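Litard window backpack, white: review after one August

Rating: 4 out of 5

I bought the Litard to replace a soft shoulder carrier that dug into my neck on the train. I paid 48 dollars for it at the Flanthorpe store, on sale from 60. My cat weighs 8 pounds and usually hates being carried.

The shape is the main reason to buy it. There is a flat base, the sides hold themselves up, and the round window gives the cat something to look through. Mine settled faster in this than she did in the old bag, where all she had was a mesh panel at one end.

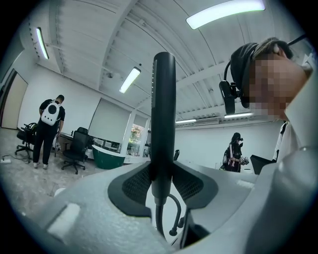 White backpack with the round dark window, worn on the back.

The straps are wide enough and the padding has not gone flat yet. I wore it for 2 hours straight on a trip to the vet and my shoulders were fine. My lower back was less fine. The weight sits low, and the bag swings a little if you leave the straps long. Shorten them before the cat goes in, because the buckles are stiff and hard to pull once the bag is loaded.

White was the only color in stock. It shows scuffs along the bottom but they come off with a damp cloth. The window scratches more easily than I would like. I already have one mark on mine from a door handle.

I also looked at the Wavonov, which costs less and folds flat. If you only need a carrier twice a year, that might suit you better. The Litard does not fold, and it takes up most of a closet shelf.

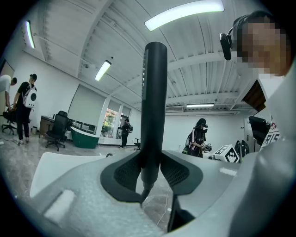 White backpack worn indoors with a black T-shirt and black cap.

Size is fine for walking around inside. I can get through a normal doorway without turning sideways, but sitting down with it on is out of the question. In a waiting room it goes on the chair next to me.

The zipper could be better. It catches at the top corner about where the lining folds over, and I have to hold the fabric back with one finger. The pad inside comes out for washing and took a day to dry.

I would buy it again at the sale price. At full price I would try the zipper in the store first.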